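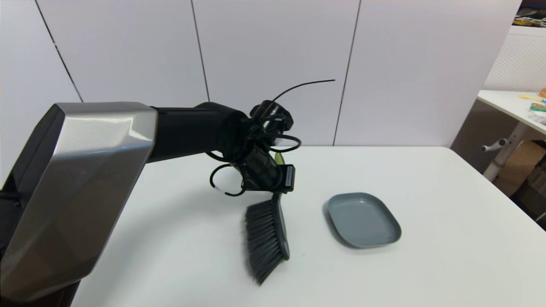

Figure 1. Robot arm and gripper over the white table.

Matching Students to Peer Tutors by Timetable and Topic
Final project report, Information Systems Project B
Group members: Otis Dvorak, Randa Awwad, Nisreen Semaan
Supervisor: Rasha Jaber
Submitted 26 Mar 2018

1. Background

The Kanaan learning centre offers free peer tutoring in first-year mathematics, statistics and programming. At present a student who wants help fills in a paper form at the front desk. The coordinator, Rania Atallah, reads the forms at the end of each day and emails a tutor she thinks is suitable. If the tutor declines, the form goes back in the tray.

The project was to design and test a small program that suggests a tutor for each request. The coordinator still makes the final choice. The program is called Clerent in this report.

2. Scope

Clerent covers one-on-one sessions only. Group revision classes are booked through a separate calendar and were left out. Payment is also out of scope, as tutors are paid a fixed hourly rate through the faculty payroll.

3. Data

The centre gave us 400 past request forms with names and student numbers removed. Each form records the unit, the topic in the student's own words, and the hours the student marked as free. We typed the forms into a spreadsheet by hand. Two group members entered each batch separately and the entries were compared.

The topic field was the hardest to use. Students wrote entries such as "week 4 stuff" or "the assignment". We sorted these under the unit name with no topic attached. Spelling differences were fixed with a lookup table, which is given in Appendix B.

4. Method

Each tutor has a profile listing units, topics and available hours. For a given request, Clerent first removes every tutor who has no free hour in common with the student. It then scores those left on three measures:

Topic match: full marks if the tutor has listed the topic, half marks if only the unit is listed.
Load: a tutor with fewer sessions already booked that week scores higher.
Continuity: a tutor who has met the student before gets a small bonus.

The weights were set after a meeting with the coordinator in August. She asked for continuity to count for less than topic match, as some students had stayed with a tutor who no longer suited the unit they were taking. The program shows the top five tutors in order, with the score for each measure beside the name.

We looked at two existing packages before writing our own. Isico handles timetables well but has no field for topics. Fukex has topic tags but assumes that students choose the tutor themselves, and changing this would have meant paying for the larger licence.

5. Testing

We drew 100 forms from the set at random and ran them through Clerent. The coordinator was given the same forms, without the program's output, and asked to name the tutor she would choose. Tutor profiles were held fixed for both.

In 66 cases her choice was the tutor Clerent ranked first. We went through the remaining forms with her one by one. The most common cause of disagreement was a form with no usable topic, where she had guessed the topic from the week of semester. The next was load. She tends to give new tutors fewer sessions at the start, and the program has no record of how long a tutor has been at the centre.

Run time was not a concern. Every request was scored before the screen had finished refreshing.

6. Limitations

The forms come from a single centre and from students who asked for help in person. We can't say how the scoring would behave for online requests. The test measures agreement with one coordinator, and agreement is a weak stand-in for whether the tutoring was useful. No follow-up data on marks or attendance was available to us.

Continuity could not be tested properly. With student numbers removed, repeat visits could not be linked, so the bonus was switched off for the test.

7. Recommendations

Replace the free-text topic field with a list for each unit, plus a line for comments.
Add a start date to the tutor profile and cap weekly sessions for new tutors.
Record whether each suggested tutor accepted or declined.
Repeat the test with a second person choosing tutors.

8. Division of work

Otis Dvorak wrote the scoring code and the test script. Randa Awwad designed the data entry sheet and built the lookup table. Nisreen Semaan ran the meetings with the centre, compared the test results and edited this report. Data entry was shared.

Appendix A: Tutor profile template
Appendix B: Topic lookup table
Appendix C: Scoring weights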